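Stendstead Lacing Challenge

Print this page | E-mail this article

The Stendstead Lacing Challenge is a student robotics competition in which teams program a pair of robot arms to thread, tighten and tie shoelaces. It is run each January by the engineering department of Stendstead College and is open to students in their second year or above. Entrants work in teams of 4.

Background

The contest grew out of a coursework unit on soft materials written by Noreen Mulcahy. Laces were chosen as the test material for their low cost and because they do not hold a fixed shape. The first rules were drafted with Ekua Sowah, who remains chief judge.
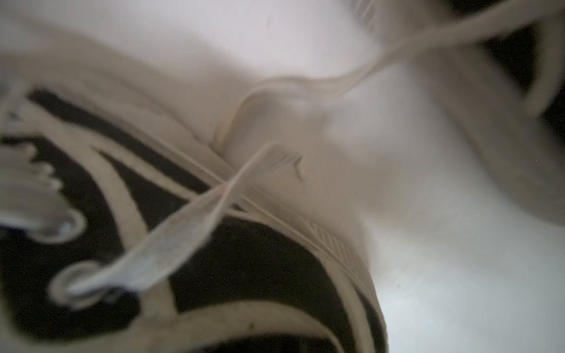
Flat laces and round laces are entered in separate classes. A flat lace may twist between one eyelet and the next, and the rules allow up to one full turn per crossing before a penalty is applied. Marks are also lost if the tongue is pulled out of line.

Format

Each team receives 140 minutes of bench time, divided between set-up and scored runs. Teams may collect up to 500 practice runs beforehand on the college's own benches. Control software is the team's own work, although most entries have been built on Calon, a motion library maintained by former students. Arms may not be moved by hand once a scored run has begun.

Both arms must be fixed to the same rail. The use of the second arm is optional in the threading round and required in the tying round, where one gripper has to hold tension while the other forms the loop.

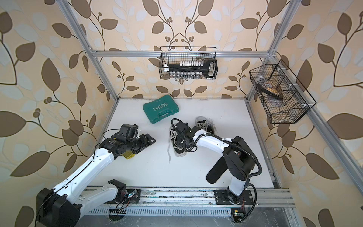 Scoring is by completed eyelet, with a bonus for a finished bow that survives a fixed pull test. Ties are settled on time. A dropped lace may be picked up again without penalty provided that it has not left the platform.

Awards

The Dambrauskienė Prize, worth 2,000 euros, goes to the highest total over all rounds. A smaller award, the Jarkitz Shield, is given for the clearest written report. Past holders of the shield include Gintarė Krūmiņa and Necati Ateş.

See also: Cable routing; Knot theory; Two-arm handling

Contact us | Copyright Stendstead College | Back to top
Shares: 4 | Comments: 0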